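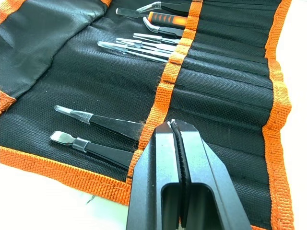
Gripper care on the two-arm cell comes down to the fingers, the pads and the cables, in that order. The arms themselves need little from you between the yearly services. The fingers need attention every week, and more often when the cell handles fabric. The pad between the fingers has fine serrations, and lint and thread collect in them. Orange binding of the kind on the tool roll is the worst for this. Where it has frayed, as it has next to the left finger, the loose threads brush right against the finger and end up in the jaws sooner or later. Trim loose threads off the roll before a session and you will have less to pick out afterward.

Skondham Technical Courses, Cell Maintenance Unit
Jul 8, 2018

Home | Course units | Handouts | Lab rules | Contact

Unit 8: Weekly service of the grippers

You will do this service once under supervision in the Randham lab and once on your own. Allow a full lab period the first time. The log sheet is on the Pruvia server under your group number. Fill it in as you go, not from memory at the end.

Before you start

Run both arms to the service position from the Pruvia screen and wait for the status line to read HOLD. Open both grippers. Then lock out the drive power at the cabinet and hang your tag on it. HOLD by itself is not a lockout. An arm in HOLD will start again if someone else clears it from the screen.

Take any work off the front table. Parts on the back table can stay if they are out of reach of both arms.

Cables

Look at the cables before you clean anything, while the arms are still where the software left them. Each cable should hang in a loose arc with no flat spots. Follow it by hand from the gripper housing back along the links and feel for nicks in the jacket. Check that the loop is long enough for the wrist to turn both ways. A loop that is too short pulls on the plug, and one that is too long can drop between the fingers or catch on whatever is on the table.

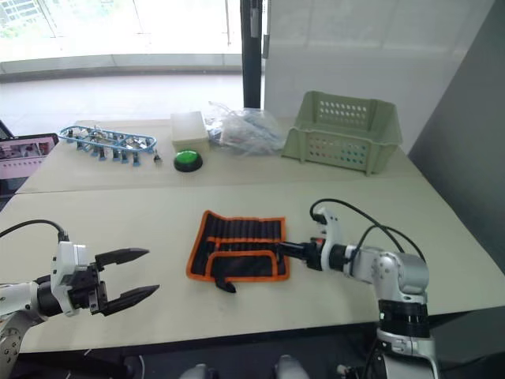
Figure 2. Both arms over the front table. Left gripper open, right gripper on the tool roll. Note the cable loop at the left gripper and the arc over the right arm.

If a cable is damaged, stop there, write it up and leave the tag on. Students do not replace cables.

Fingers and pads

1. Brush the pads with the dry nylon brush, along the grooves and then across them.
2. Pull out any thread with plastic tweezers. Do not use a blade on the pads.
3. Wipe the flat faces of the fingers with a cloth and a little alcohol. Keep the alcohol off the pads.
4. Look through the cutouts in the fingers with a flashlight. Lint packs in there and is easy to miss.
5. Check the finger screws with the torque driver. Do not tighten past the click.
6. Look at the fingertips from the side. A bent tip shows up as a gap on one side when the fingers close.

Pads are changed at 500 hours or when the grooves are worn flat, whichever comes first. Always change both pads on a gripper together – a new pad against an old one gives an uneven grip.

Closing check

Remove your tag, restore power and run the routine called Mahama from the service menu. It closes each gripper on nothing and reads the position counter. A good reading is between 359 and 370. A low reading usually means a pad is missing or not seated. A high one usually means dirt between the fingers, so lock out, clean again and repeat. If the second reading is still high, note both numbers and call the lab desk. Do not change the offset in the software to make the reading fit.

Fabric check

The last check is a light pinch on a fabric edge with a single layer of binding between the fingertips. Approach slowly. The tips should meet the edge squarely and the cloth should not be drawn down into the gap.
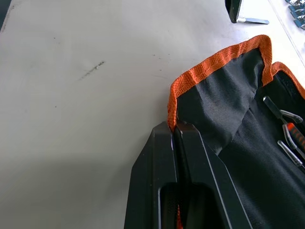
Figure 3. Fingertips at the orange edging of the open pouch, seen from the wrist.

Use the wrist view for this and look low in the gap as well as at the tips. The same view will show you marks on the tabletop. Wipe off what comes off and leave scratches alone, but write down where they are.

For the August session

Bring your completed log sheet and both sets of closing readings. Groups that had to repeat the closing check should bring the notes from the first try too. We will start with cable routing at the wrist, so read the section on cables again before you come.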